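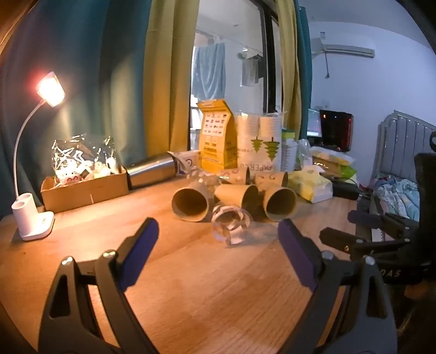 The Ondow Chart of the Princes of Moldavia and Wallachia is a wall chart of rulers, wives, half-brothers, claimants and people who held the throne for a few weeks and were then asked to leave. It comes rolled in a tube and has to be opened out flat before it goes anywhere near a wall. A pale wood-grain tabletop like this one does nicely, as the dark ink of the family lines stands out at the edges and you can see when a corner has started to creep. Leave it overnight under a few heavy books. Histories of the Ottoman frontier are usually heavy enough.

Home Wall charts Pedigree rolls Blank trees Tubes and hangers Basket
Search the shop Enter keyword Go
Print this page E-mail to a friend

Ondow Chart, second printing

The first printing sold 1000 copies and contained 41 errors, every one of them pointed out to us by post. Most were wives. Medieval scribes were careful about recording who got the mill and the fishpond, and much less careful about recording who the prince was married to, so a good many ladies appear as "name unknown" or under a name that belonged to their mother-in-law. Cornel Moldovan, who drew the chart, has now gone through the lot again. Where a marriage is certain the line is solid. Where it rests on one charter and a strong feeling, the line is dotted. There are more dotted lines than there used to be and we consider this progress.

Princes who reigned more than once get a small number beside the name for each go. We tried giving them a separate box every time, but the chart grew to the length of a corridor and the same man kept meeting himself coming back.

What you get

One printed sheet, matt, on Faltex cloth-backed paper
A folded index of names, with the different spellings
10 blank stickers, for your own opinions
A cardboard tube

Colours are red for Wallachia and blue for Moldavia. Rulers who managed both are striped, and look a little like deckchairs.

Which finish?

The plain finish takes pencil and can be rubbed clean, within reason. The Mando finish has a thin glossy coat which shrugs off coffee and also ink, so choose the plain one if you mean to write on it. Neither should hang opposite a south-facing window. The red goes first, and Wallachia fades to a sort of salmon.

Hanging

Use the wooden hangers (sold separately, sorry) or four ordinary drawing pins. Sticky tape will lift the surface when you take it down, along with most of the fifteenth century.

Questions we are often asked

Does it show descent down to the present day? No. Many customers believe they belong on it. Some may be right, but the chart stops before any of us.

Can I have the larger Sârbu edition? That one was limited to roughly 2000 and is out of print. Cornel Husar keeps the waiting list and answers letters in the order he finds them.

Are corrections still welcome? Yes. Please give your source, and write on one side of the paper only.

Page last changed 08/04/2018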